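Progress report, snack corner and break room refit, Jedmont building
To: Ludmila Procházka
From: Peter Vlček
Period: March to April 30, 2026

Ludmila, sorry this is short on polish. Wanted you to have it before the weekend so you can pass it up with the budget sheet.

Where we are

Shelving is in. Carpet is down. Steel table is in place next to the shelves. First snacks are out and people have started using the corner, which was the whole idea. Coffee side not started, see further down.

Shelving

We went with the low dark gray unit from Głowacki, the stepped one. Dehua wanted the tall version and I see the point, more stock on display, but it would have blocked the light from the hallway side. The low one also lets people talk across it. Assembly took Ctibor and me one long afternoon. One of the lower tiers came with the wrong brackets and we had to wait for replacements, that cost us most of a week in March. No charge for the replacements.

The light trim along the shelf fronts is where the price labels will go. Not done yet. Svetozár is testing a label holder that clips on, the sticky ones left marks on the sample piece he tried.

Stock

Bags to the left, canisters to the right, that's the plan for the top shelf and so far it holds up. Bags are a nuisance. They slide and lean and get crowded together, and a shelf that was tidy in the morning looks picked over by lunch. Canisters behave better but people put them back wherever.
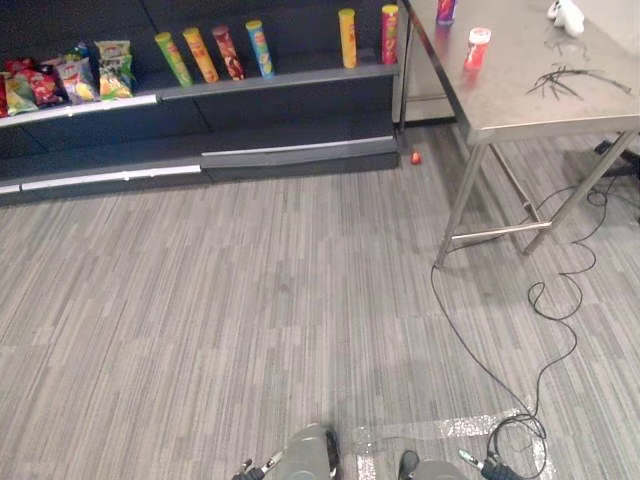

Top shelf with chip bags and canisters, steel table at right.

We have room left on the top shelf and I would like to keep it that way until we know what sells. Ctibor asked for dividers between the bags. Cheap ones, wire, bent at the ends so they hook over the back. I have said yes to one set as a trial. If they work we order for the lower tiers too.

First order from Skultside was $400 and came complete. They want a standing order every two weeks. I said monthly for now. Their minimum is 16 cases which is fine for chips, too much for anything with a short date on it. Still talking to them about mixing cases.

Asked the staff what they want. 54 replies, more than I expected. Chips way ahead, then nuts, then fruit. Fruit is a problem over weekends and needs somebody to clear it on Fridays. Several people asked for unsalted anything. Will try one unsalted item in the next order and see.

Floor

Gray striped carpet all through the corner. It was the right call for noise, the old tile was terrible and you could hear every chair from the meeting room. Downside is crumbs. The stripes hide them well enough but they are still there, and the cleaning crew was only booked for a mop. I have asked Hivmont to quote for vacuuming this area as part of the evening round.

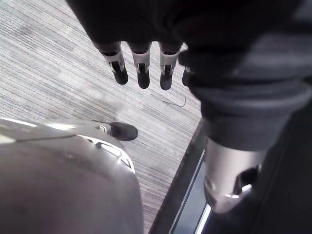

Quote should be here next week. Last time they were fair so I don't expect a fight over it. If it is too high we buy a small upright vacuum and keep it in the supply closet, Svetozár has a model in mind.

Also on the floor, small stuff left over from the fitting work has a way of turning up for weeks after. Please remind the contractors to do a last walk through before they sign off, I have told them twice allready.

Money

41 percent of the refit budget spent to date. Shelving and carpet were the two big items so the rest should go slower. The coffee side is the open question. Plumber has to look at the wall before I can give you a real number and I don't want to guess.

Still open

Price labels on the shelf fronts (Svetozár)
Wire dividers, trial set (Ctibor)
Vacuuming quote from Hivmont (me)
Mixed cases with Skultside (me)
Plumber visit for the coffee side, no date yet (Dehua is chasing)
Rubber feet for the steel table, it is fine on carpet but we may move it later

Need from you

An OK to go monthly with Skultside through the summer. And a yes or no on the fruit, becuase if it's a yes I need to find someone for Fridays.

Peter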